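4. Color words at the paint counter

4.1 How I ended up with these recordings

I should start with the shop, because the shop shaped everything I have to say about color words. Czarnecka is a paint and wallpaper store that has been on the same corner since before I moved to the neighborhood, and for most of August I sat on a folding chair beside the tinting counter with a recorder on my knee. Customers there speak Polish, English, or (most of the time) some of each in one sentence. They bring in a pillow, a chip of old plaster, a child's drawing, and they try to tell another human being what color they want. I can't think of a better place to listen to people argue about blue.

Everyone I recorded signed the form at the register first, and 18 customers agreed to let me call them later. The full set comes to 1,592 color expressions, transcribed in Clarent and then checked by ear by Iwona Brzozowska, who grew up with both languages and caught a lot that I had missed. By "color expression" I mean any stretch of talk a person used to pick out a color, so "blue" is one, and so is "the color of my aunt's kitchen, but before the smoke." I kept the long ones whole. Splitting them up would have made the tables prettier and the talk a good deal poorer.

Tapes from an earlier visit are in the Histuleo collection, and I use them only in section 6, as they were made with a worse microphone and I wasn't asking the same things yet.

4.2 The blues

Let me get the famous case out of the way. Polish speakers have niebieski for ordinary blue, błękitny for a light sky blue, and granatowy for navy, and you could fill a pleasant afternoon arguing over which of these count as basic words. My customers did not care about that at all. What they cared about was whether the person behind the counter would walk to the right rack. Leokadia Tokarz, who runs the counter, has a habit of answering a Polish color word with an English one and a finger pointing at a shelf, and the customers very quickly started doing it back to her. So you get things like this, from a man picking a color for a hallway:

"Granatowy, navy, but not navy navy. Like granatowy when it's old."

I love this sentence! He says the same color in two languages and then turns it down in both. The doubled "navy navy" does what doubled nouns do in everyday English (salad salad, friend friend), pointing at the most typical kind, and then the Polish word comes back in for the shade he has in mind. When I called him later he told me that granatowy was his school uniform and navy was "a color in a catalog." I don't want to hang a theory on one hallway. Still, the same split came up in other calls, where the Polish word belonged to a thing somebody had once worn or lived with and the English word belonged to a thing for sale.

Błękitny behaved differently. Hardly anyone used it for paint, even people buying paint I would call błękitny without blinking. It came up for eyes, for weather, and in one case for a christening gown. Asked about this, Elżbieta Jasińska (a retired teacher, repainting a bathroom) told me it was "too nice a word for a bathroom." I had nothing in my coding sheet for that, so I added a column called register and went back through the whole set from the top.

4.3 Orange and its neighbors

Orange was the surprise for me. I expected trouble between orange and red, since that's where the chip studies I was raised on put the fuzzy edge. In the shop the trouble was almost all on the other side, toward yellow. People would say pomarańczowy, look at the card, and then walk it back – "no, more like an egg," "no, more żółty," "a warm yellow, a bus yellow." And once a real yellow was lying next to the card, the doubt mostly went away. The same chip that had been a yellow-ish something on its own became orange, flat out, no hedging, as soon as it had company.

None of this is new as a fact about seeing. Put two colors side by side and each one changes how you take the other. What I find interesting is how people used it on purpose. Customers went and fetched a second card, one they had no plan to buy, just so they could say the word for the first one. Leokadia calls these "helper cards" and keeps a stack by the stapler.

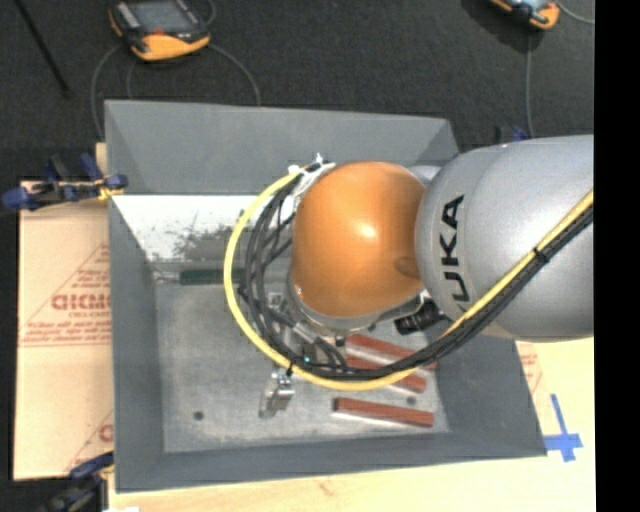 Figure 1. Orange next to yellow and silver-gray, with a white highlight on the orange.

Gloss gets in the way too. Ask someone the color of a shiny surface and they have to decide which bit of it they are talking about, and my customers were very good at this without ever being told to be. They tilted the sample. They covered the bright spot with a thumb. One woman, choosing enamel for a garden gate, said "orange where it isn't white," and Omprakash Garg, who was mixing that day, nodded and wrote down a number. Nothing in her sentence would make sense in a lab with matte chips under a fixed lamp, and I think it's perfectly clear.

It matters for coding as well. Iwona and I disagreed more over glossy samples than over anything else, and nearly always in the same way: she coded the word a person ended on, and I coded the word they started with. We settled on keeping both. If you open the transcripts you'll see a first word and a last word for every sample handled, and where there was only one word it's simply entered twice.

4.4 Gray, silver, and the question of what counts as a color

Is silver a color? I asked all the customers I called, and it's the only question that made anybody cross with me. In Polish the pair is szary and srebrny, and in both languages people will tell you that one is a color and the other is "gray with something." The something was shine for most of them, money for one, and for Dariusz Bednarek, who paints radiators for a living, it was the price per can. He buys the Brillow radiator enamel and says its silver is gray until the second coat.

What people did was tidier than what they said. They used silver or srebrny when the thing itself was metal or was being made to look like metal, and gray or szary for walls and fabric, even when a wall paint had a fair bit of sheen to it. There are 5 cases that go against this. All of them are about hair. I suspect hair follows its own rules (rudy, the Polish word for red hair, certainly does) and I've left it out of the tables below, though the examples are in the appendix if you want to fight about them.

The compounds were where gray really came alive. Silver-gray, blue-gray, greige, szaroniebieski, and my favorite, "elevator gray," which two customers who had never met both used for the same card. Compounds with gray in them turned up late in a conversation, after the simple words had been tried and dropped. I read that as repair. You say gray, the other person reaches for the wrong card, and you add a word in front. The Polish compounds mostly put the gray first and the English ones mostly put it last, and people switching between the two languages sometimes carried the order across with them. "Gray-blue, szaroniebieski, blue-gray, you know" is one woman's whole request, and she got her paint.

4.5 Things I would do differently

I wish I had filmed hands. So much of the naming happened with a finger on a card that the sound alone leaves me guessing, and my notes from the first days are thin because I was still working out where to sit. I also wish I had written down the lamp situation properly. The counter has a daylight tube and an older warm bulb, and customers carried samples back and forth between them, saying one word under the first and another under the second. I have the words. For a good part of the recordings I don't know which lamp they go with, and those samples are marked with a question mark in Table 3.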